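Gripper notes, 10/8/21 – hand-held pair, kitchen bench trials

Picking up from where Oddur left off. He has the new finger pads down as "solved". I'd put them down as "better than the last lot".
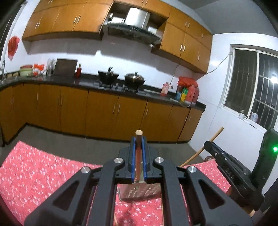 The Dretimari brochure claims the pads will hold any household handle without retuning. I've heard that one before. Celton said the same in April and we spent weeks gluing foam to their fingers.

Ran 44 grasps on kitchen tools with the blue pads, same operator throughout. Wooden handles are fine held upright and gripped near the top. Five slips, all on thin round handles, and all when the grip was off centre. Oddur Norðdahl wants to blame the operator. Maybe, but the operator was Oddur for the first batch too and his numbers were no prettier.

Things I don't believe yet:

The force figure from the Kahraman controller. It reads the same for a wooden spoon and a steel ladle, and I can't see how that's right. Needs checking against the spring scale.

The claim that wide-angle video is good enough to judge finger opening. Straight lines bow badly toward the sides. Fine in the centre, and I wouldn't trust it past that.

Pad life. 120 cycles on the bench rig tells us very little.

Still to do: repeat with the Gritow fingers, same tools, same order, and swap operators halfway. Oddur to bring the calibration block back from his desk. No write-up until both sets are in.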